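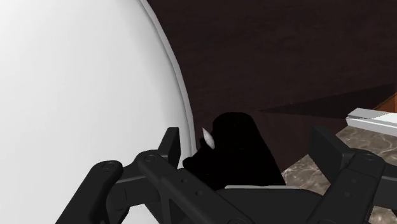
手腕相机视角,夹爪张开,中间黑色的是目标

Kedotden 问答 > 自制与共享工坊 > 机械臂 > 相机与标定

手腕相机里夹爪挡住目标下半截,外部相机又被臂身挡住,这两个相机该怎么摆?

Rizwan Sial 提问,发布于 2024-08-02
标签:夹爪 手腕相机 遮挡 仿真 自制支架

我在 Prirgate 工坊和 Fahad Baloch 一起装一台机械臂的抓取工位。臂是现成的,夹爪控制板用的是 Feyisa,相机支架和底板是自己做的。支架还没有下料,先在 Wamum 里把整个工位搭了一遍,想确认相机位置再动手,铝板切错一次就要重新买。

目前的方案是 2 个相机,一个固定在手腕上跟着夹爪走,另一个装在外面的立柱上,看臂的侧面。

最上面是手腕相机在预抓取位置看到的内容。问题有这么几个:

第一,画面下部大部分被夹爪占掉了,目标的下半截正好藏在夹爪本体后面。我的识别程序要找目标的底边来估计高度,现在底边根本看不到。

第二,夹爪是深色的,目标是黑的,后面那块面是很深的棕色。按颜色阈值分割的时候,目标和夹爪会连成一块。目标左上方叠着的那个浅色小片反而很容易被单独分出来,程序有时候就把它当成抓取对象了。

第三,左边那个白色大件占了很大面积,手指张开以后左指尖和它的边缘在画面里重叠。我不知道这只是视角上的重叠,还是真的离得很近。Wamum 的碰撞检查没有报警,但是我的夹爪碰撞模型用的是简化外形,所以我对这个结果不太放心。

已经试过的办法:

把手腕相机的视场角调大。目标看全的比例没有明显变化,夹爪占的比例倒是没少多少,边缘变形也更厉害。

把夹爪在仿真里设成隐藏。识别一下子就正常了,不过实物上没法隐藏,这样调出来的参数拿到真机上没有用。

把相机往后退。后面是手腕法兰和走线的位置,再退就会碰到线束护套。

我在随机的起始位置上跑了 163 次,失败的记录大多数都能归到上面第二条,就是分割出来的区域把指尖也包进去了,算出的中心往夹爪那边偏。偏的方向比较一致,偏的量不一致,跟手指开度有关系。

想问的是:手腕相机应该抬高还是往侧面挪?外部相机放在哪里才值得装?如果外部相机帮不上忙,我就把立柱那部分材料省下来。

补充一下限制条件。底板尺寸已经定了,不能再加宽。立柱可以装在底板任意一边。手腕支架最多能离开法兰侧面一个拳头的距离,再远的话翻腕时会扫到旁边。真机到九月(September 的工坊开放日之前)要能动,时间不算紧,但也不想返工两次。

问题下的评论

Edit Vass:外部相机现在看到的是什么样?只有手腕那一张没法判断立柱放哪边。

Rizwan Sial:我从 Wamum 里导一张,贴在下面。

Edit Vass:另外,你的随机起始位置是只随机臂的位置,还是目标也跟着随机?

Rizwan Sial:都随机,目标只在底板范围内平移和绕竖直轴转,不会倒下。

Rizwan Sial 的补充

外部相机的画面如下。立柱位置是按照 Fahad 最早画的草图摆的,离臂的转轴将近 600 毫米,镜头朝向底板中心。
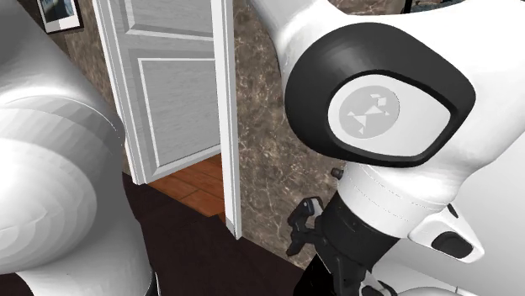
外部相机视角,臂身分在左右两侧,夹爪在下方

可以看到臂占了左右两边,中间的空隙对着的是门和墙。夹爪贴着画面下边,其中一根手指已经被切掉一部分。我原来的想法是让这个相机负责看目标和指尖的相对高度,照现在这样肯定做不到。

门、墙和地面是 Wamum 自带的室内环境,没有改过,跟 Prirgate 的实际房间也不一样,所以背景不用太在意。臂和夹爪的模型我对过安装孔位,可以相信。

回答

Yasir Bajwa 的回答
已采纳

我在自己的工位上做过差不多的事,也是手腕加立柱两个相机。你的几个问题最好分开处理,因为有的是安装问题,有的是软件问题,混在一起调会一直来回。

一、手腕相机的位置

先说结论:往侧面挪,同时抬高一点,镜头再往指尖方向压。只抬高不挪,夹爪本体还是在镜头和目标之间。你现在的相机基本对着两指中间的平面,所以本体在画面中央,目标底部正好在它后面。把相机绕着夹爪轴线转到侧面,让视线从两指张开的那个空当旁边过去,本体就会退到画面的一侧。

具体转到哪一边要看你的白色大件。它在左边,而且左指尖已经和它重叠,我会让相机从离它远的那一侧看过来。右指尖那边后面是深棕色面和石纹面的交界,这条交界线对分割有一点干扰,但它是固定的,比一个弧形白边好处理。

支架的量,我建议先在现有位置基础上向外加 25 毫米试一次。改之前把当前的相机外参存一份,方便对比。每次只动一个量,先动横向,看完再动俯仰。在 Wamum 里这一步几分钟就能做完,不用一开始就把支架的三维图改好,先把相机坐标系单独挂在法兰上就行,等位置定下来再画支架。

不要指望把夹爪完全移出画面。指尖必须留在画面里,留多少可以商量。如果看不到指尖,你就没法在真机上检查手眼标定有没有漂。我见过有人把相机装得很偏,画面里非常干净,后来支架螺丝松了一点,抓取整体偏了,过了很久才查出来。有指尖在固定的位置上,开机的时候比一下就知道。

二、视场角

视场角调大没有用是正常的。遮挡关系由镜头所在的点决定,视场角只改变取景范围。从同一个点看过去,被本体挡住的部分还是被挡住。把它调回原来的值,顺便跟你要买的实物镜头核对一下。Wamum 里填的是水平还是竖直视场角,不同版本的界面写得不太清楚,建议放一块已知尺寸的平板在已知距离上量一下,别直接相信标签。

三、指尖和目标连在一起

这个不要用颜色解决。黑的目标,深色的夹爪,深棕的背景,阈值怎么调都很勉强。就算在仿真里调通了,实物上有反光和自动曝光,到时候又得重来。

可以做一个自身遮罩。关节角和手指开度你都知道,夹爪模型也有,那就能算出夹爪在手腕相机里应该占哪些像素。步骤大致是这样:

先读当前手指开度,更新夹爪连杆的位置。
用手腕相机的内参和外参把夹爪模型渲染成一张只有轮廓的图。
把轮廓向外扩几个像素,扩多少看你的标定误差。
分割之前把这部分像素标成“未知”,不要标成“背景”。

最后一条要注意。标成背景的话,被挡住的目标会被当成不存在,算出来的中心会往上偏,等于换了一种错法。标成未知以后,程序知道目标可能延伸到遮罩后面,拟合外形的时候只用看得见的边。

因为相机和夹爪本体是固定连接,本体那部分遮罩永远不变,可以只算一次存下来。手指部分跟着开度变,可以按开度预先算一组,用的时候取最近的一张。你说偏差跟手指开度有关系,跟这个情况是对得上的。

你的夹爪手指是连杆式的,内外两根连杆加中间一段,张开时指尖走的不是直线。所以别用“指尖平移”去近似遮罩,一定要按连杆真实的转动来算,不然开度中间段会对不上。Feyisa 板子回传的如果是电机位置,也要先换成连杆角度。

四、估计高度不要依赖底边

你已知目标只平移和绕竖直轴转,不会倒,那底部高度就是底板的高度,这个量不需要从画面里测。把底板平面的方程写进去,用目标上部看得见的轮廓去反推平面位置就可以。你的目标上面是宽的圆顶,左侧轮廓有台阶和一个小凸起,转角可以靠这个凸起来判断。如果某个角度下凸起转到背面去了,就先让手腕转一下再看一次。

还有那个浅色小片,识别程序应该加面积和外形的下限。它比目标小得多,外形又细长,不难排除。如果它也是要处理的零件,那就给它单独的类别,不要让两者抢同一个“最显著区域”。

五、左指尖和白色大件的距离

单张画面看不出来,重叠只说明两者在同一条视线方向上。直接在 Wamum 里查两个模型的最小距离,别看碰撞有没有报警。碰撞报警只有接触了才会触发,离一张纸的厚度也算没碰。

你用了简化外形,那就分别用简化外形和原始网格各算一次距离,两个数差得多的话,以原始网格为准。查的时候要从手指全闭扫到全开,连杆的外侧关节往往比指尖更突出,最近点不一定在指尖。

六、外部相机

现在这个位置不值得装。臂的两段把画面两侧都占了,留出来的空当看到的是门,夹爪又压在最下面。这个问题的主要原因是立柱离臂太近而且和臂在同一侧,臂一弯过来就站在镜头前面。

我会把立柱挪到底板的对边,让相机朝着臂的方向看,高度比夹爪工作位置略高,俯视角度不要太大。这样臂从远处伸过来,夹爪和目标都在近处。白色大件如果也在那一侧,就放在对角。

判断值不值得装,可以算一个数:每次预抓取和闭合之前,目标像素没被挡住的比例。Wamum 能输出物体编号图,同一个位置把臂隐藏渲染一次,再显示渲染一次,两次目标像素相除就有了。你现成的那批起始位置可以直接拿来用,换几个立柱位置各跑一遍。看最差的那一批,不要看平均值,平均值会把完全看不见的几次盖过去。

如果对边的位置跑下来最差情况还是看不见,那就别装了,把材料省下来。手腕相机加自身遮罩,再加已知的底板高度,对于你这种不倒的目标应该够用。

这个回答下的评论

Rizwan Sial:遮罩标成“未知”这一点我确实没想过,我之前就是当背景处理的。外部相机从对边看会不会逆光?工坊那一边有窗。

Yasir Bajwa:会有影响。可以让相机再往下压一点,别让窗进画面,或者在窗那边挂块布。仿真里把主光源移到相同方向先看看。

Rizwan Sial:手眼标定用指尖检查,具体是比什么?

Yasir Bajwa:手指全开和全闭各拍一张,和遮罩的边缘比。两张都对得上就行。只比一张的话,零位错了和相机歪了分不开。

Rizwan Sial:横向 25 毫米试过了,目标右侧的底部露出来了,左侧还差一些。正在调俯仰。

Fahad Baloch:翻腕那个姿态也要重新扫一遍,新的支架位置比原来靠外。

Rizwan Sial:已经在扫。

Zubaida Bugti 的回答

给夹爪贴一层亮色胶带不就行了。我用的是绿色的,手指和本体都贴上,跟黑色的东西马上就分得开,程序一行都不用改。

这个回答下的评论

Yasir Bajwa:指尖内侧不要贴,摩擦会变。外侧可以。

Edit Vass:颜色分得开以后,被本体挡住的那部分还是看不到。

Zubaida Bugti:他最多的失败是连成一块,先解决这个。胶带便宜,不行就撕掉。

Rizwan Sial:胶带我会在真机上当备用。仿真里改了手指外侧的颜色,连块少了很多,高度还是不准。另外亮色在目标侧面会不会有反光,这个要等真机才知道。

Edit Vass 的回答

Yasir 写的安装部分我同意,补充几点仿真和真机之间的差别。你打算拿仿真结果去下料,这几点会影响结果。

目标的材质。你画面里的黑色目标几乎没有表面细节,看起来就是一个剪影。实物很少会黑成这样,侧面多少会有高光和明暗过渡。如果目标模型是临时导进来的,检查一下材质是不是没有加载,或者反射参数全是零。材质不对的话,你在分割上花的时间有一部分是白费的。先拿一个真的零件在灯下拍几张,再去调模型,不用很像,能看出顶面和侧面的明暗差别就可以。

背景的阴影。深棕色面上偏右有一块更暗的三角形区域,我不确定它是阴影还是别的东西。如果是阴影,真机上的灯换个位置它就没了,或者跑到别处去。建议把光源方向也加进随机范围里,不然程序可能会把某一条固定的暗边当成特征。

近裁剪面。手腕相机离夹爪很近,Wamum 默认的近裁剪面有可能把离镜头最近的那部分夹爪切掉,这样仿真里的遮挡就比真机少。你这张图里夹爪占得已经很多,不像是被切过,但相机挪到新位置以后要重新检查。方法是把近裁剪面调到很小,前后各存一张,两张相减,有差别就说明之前切掉了东西。

对焦。仿真里远近都清楚,实物镜头做不到。指尖和目标离镜头的距离不一样,便宜的定焦模组在这个距离上景深有限。下料之前先买一个同型号的模组,用手举在预定的位置上拍一下指尖和零件,两者都能看清轮廓再定支架长度。这一步不需要机械臂通电,拿个夹子固定就行。

线束。支架往外挪以后,相机线要跟着走,翻腕时线会比支架先碰到东西。仿真里一般没有线,你可以在支架外侧加一个比实际线束粗一圈的圆柱当占位,碰撞检查的时候把它算进去。

关于外部相机我的看法和 Yasir 有一点不同。我会先不装立柱,但是底板上把对边的安装孔打好。孔现在打很容易,等走线盒装上去再拆开打就很麻烦。手腕那一路先跑通,如果闭合之前确实需要另一个角度,再把立柱装上,相机支架两边可以通用。

还有一个不用硬件的办法。臂停在预抓取位置之前,先在稍高、稍偏的位置停一下,手腕相机拍一张,这时候夹爪和目标之间的相对位置不一样,底部有机会露出来。然后再到现在的位置拍第二张。两张合起来就有了不同角度。目标是静止的,多停一次的代价只是慢一点。你现在的程序只在终点拍,改动不大。

停的那个位置不要手工定死,让它跟着目标的粗略位置走,方向取背离白色大件的一侧,免得臂肘那边挤过去。

这个回答下的评论

Rizwan Sial:材质确实没加载,贴图路径写的是 Fahad 电脑上的目录。换过之后侧面能看出明暗了。

Fahad Baloch:路径我改成相对的了,重新拉一下。

Rizwan Sial:三角形那块我把主光源关掉再看一下。

Edit Vass:环境光别一起关,不然什么都暗,看不出区别。

Rizwan Sial:先拍一张高位再拍终点这个办法已经加进去了,和自身遮罩一起用。底板对边的孔我也准备先打。Yasir,你的立柱是单根还是带斜撑?

Yasir Bajwa:单根,底座加宽。臂加速的时候底板会带着它晃一下,停稳再拍就没事。

Rizwan Sial:明白,拍之前我加一个等待。

相关问题

连杆式夹爪的开度怎么换算成指尖间距
Feyisa 控制板回传位置有跳变
Wamum 里如何导出物体编号图
手腕相机的线从法兰哪一侧走比较好
自制铝板支架攻丝还是用压铆螺母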